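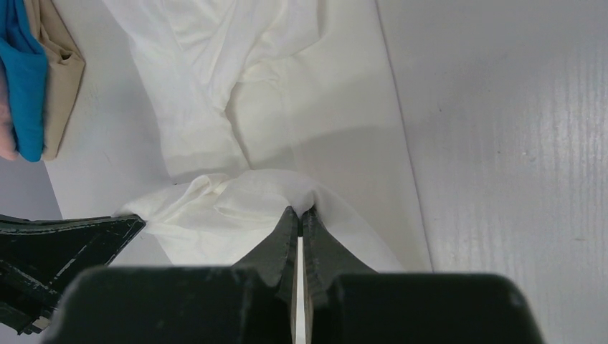 Fold It on a Table
By Berhanu Wolde
Apr 15, 2020

Most people fold their laundry on the bed, on the couch, or standing up with the cloth held against the chest and the chin holding down the top edge. I think all of these are poor ways to fold, and I think plain white cloth is where it shows the most. A flat, smooth table does the job better. I have folded on one for years, and I would give up the dryer before I gave up the table.

My first real job was at the Trirden, a hotel with a laundry in the basement. I was there for three years. The work was sheets, pillowcases, napkins and the small white cloths that went under the bread baskets. I went in thinking that folding was something everybody already knew how to do. The woman who trained me took the first pillowcase out of my hands, shook it out, and put it back on the table unfolded. I had lined up two corners and guessed at the others. She wanted all of them lined up before anything was creased.

That is still most of what I know about folding. Find the corners. Get the edges straight. Then fold. It takes longer to say than to do, and people skip it constantly.

The trouble with a bed is that it gives. You press down on the cloth and the mattress goes down with it, so the wrinkle you were trying to smooth just moves over. The blanket underneath grabs at the fabric too. On a hard, slick top you can set a palm in the middle of a pillowcase and push outward, and the cloth goes where you send it. You can also pull one side without dragging the whole thing into a heap. I have heard people say they like the bed because it is big. Fine, but a big soft surface is still soft.

Height matters as well. A bed is too low for most adults to work at for long. By the end of a basket your back knows about it. A kitchen counter is about right for me. A dining table is a little low but I can live with it, and for someone shorter it may be better than the counter. I would not buy a table just for laundry. Almost everyone has one already and it has mail on it. Move the mail.

Then there is the question of how to pick the cloth up. The usual habit is to grab a fistful. A fistful puts creases in the part you are holding, and it hides the edge you need to see. A pinch is better. Take a small fold between the fingertips, lift, and let the rest hang. The weight of the cloth pulls most of it straight. With a pillowcase or a towel you can run your fingers along the hem from there until you come to a corner, and once you have one corner the next one is at the other end of the same edge. I do this without looking now. At the Trirden we did it while talking.

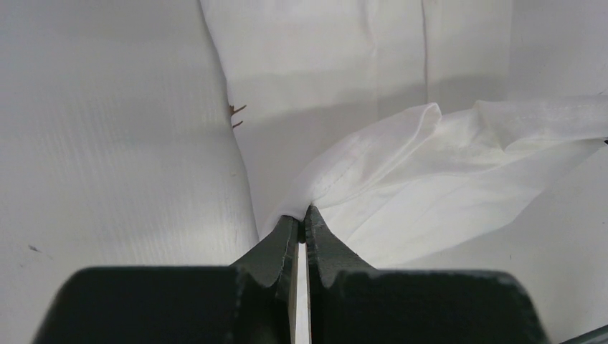

White cloth is harder to work with than people expect. A striped towel tells you which way it runs. A printed sheet has a right side and a wrong side and you can see at once if you have twisted it. With a thin white cloth, everything looks the same from above, and the hem may be the only thing that tells you where you are. I look for the stitching first. If I can see a stitched edge running straight, I can square the rest of the cloth to it. If I start from the middle of the heap, I am guessing.

Some people would say this is a good argument for buying colored cloth. I don't agree. White cotton can be washed hot, and if one piece wears out you can replace it without worrying about a match. A blue towel bought in October will not be the same blue as the towel you buy to go with it two years later. White is closer to white. There are differences, and anyone who has put a cream pillowcase next to a bright one has seen them, but in a cupboard they get along.

I have also been told, more than once, that folding is a waste of time. The argument goes like this. The cloth is clean, it is going to be used again soon, and no guest is going to open the cupboard and inspect it. I take this seriously because parts of it are right. I don't fold cleaning rags. I don't fold socks beyond putting them together. My sister keeps her dish towels in an open bin, rolled or just dropped in, and her kitchen works as well as mine does.

Where I disagree is on anything large or anything that touches your face. A pillowcase that sat in a heap for a week comes out with hard creases, and you sleep on them. A sheet stuffed in a cupboard takes up twice the room it should and comes out bringing its neighbors with it. Folding those takes very little time. I can get through an ordinary basket in 10 minutes, and that includes the fitted sheet, which I will admit I fold badly.

On fitted sheets I have a minority opinion. I don't believe they are worth folding well. I have seen the demonstrations, with the corners tucked inside each other like hats, and I can do it if somebody is waiting. At home I put the gathered edges in the middle, fold the sides over to cover them, and press the whole thing down until it stays. It comes out as a lumpy rectangle. It fits on the shelf, the bed gets made with it, and the elastic pulls it flat anyway.

For everything else I fold in thirds. Halves are faster, but a cloth folded in halves again and again puts the crease in the same place every time, right down the center. On a tablecloth you can see that line from across the room. In thirds the creases fall off to the sides. At the hotel the napkins went in thirds both ways so they would stack, and I have kept the habit at home. Nobody in my house has ever thanked me for it, and I wouldn't expect them to.

I have tried the gadgets. A few years ago I bought a Bavden folding board, the hinged kind where you lay a shirt down and flip the panels over. It works for shirts if they are all the same size. For a pillowcase it does nothing you can't do with your hands, and you still have to lay the cloth out straight before you flip anything. If you put it on crooked, you get a neat crooked fold. I gave the board to a neighbor with four boys and she likes it very much. I was also given a set of Grakis shelf dividers, and those I do use. They keep one pile from sliding into the next.

Starch is another thing I would leave alone. It makes a napkin stand up, and at the hotel the dining room wanted that. At home it makes a soft cloth stiff and gives you something extra to wash out. Smoothing the cloth by hand while it still has a little warmth from the dryer does most of what an iron would. If it has gone cold in the basket, a light spray of water and a few passes with the palm will help. I iron tablecloths and shirts. I do not iron pillowcases, although my mother did, and she would not have liked to read this.

I get more argument about timing than about anything else. My view is that you should fold a load on the day you dry it. A basket of clean laundry sitting in a hallway turns into a second dresser. People pull what they need off the top, the rest gets pushed around, and after a few days it needs as much smoothing as if it had been slept in. If you can't get to the whole load, fold the big flat pieces and leave the small ones. The big pieces crease the worst and they free up the most room in the basket.

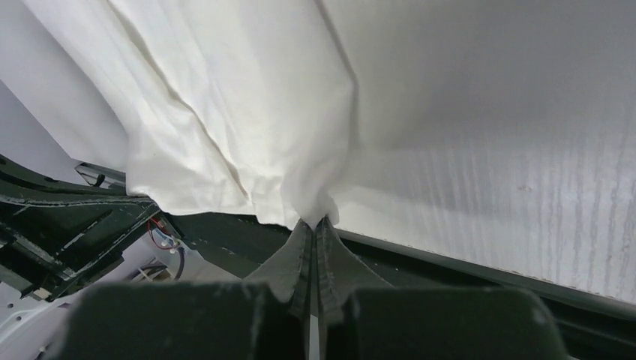 Does it matter where you hold a cloth when you lift it?
It does if you plan to fold it next. Lifting from the middle makes the fabric gather toward your fingers, with the edges hanging down on every side, so you will have to lay it out again before you fold. Lifting from a corner leaves one edge hanging where you can follow it. From the middle is fine for shaking a cloth out or dropping it in a basket. For folding, go to a corner, and if you can't find one, put the cloth down flat and look for the hem.

I would say the same to anyone teaching a child to fold. Start with something small and square, such as a napkin or a washcloth, and put it on a table where the child can reach. Sheets are too much to begin with. I have seen kids handed a double sheet and told to get on with it, and they learn that folding is a thing you lose at. With a washcloth they can see all the corners at once. Let them match two, then the other two, and press the fold with the flat of the hand. The fold will be off by a little. Leave it that way and put it on the pile with yours.

There were days at the Trirden when we put through 1,000 napkins, and I was as sick of white cloth as a person can be. I don't claim that folding is restful or that it clears the mind. It is a chore. I only think that it goes faster and comes out better on a hard surface at a decent height, starting from a corner, and that most of the people who hate it have been doing it bent over a mattress. Clear off the kitchen table for the next load and try the pillowcases first.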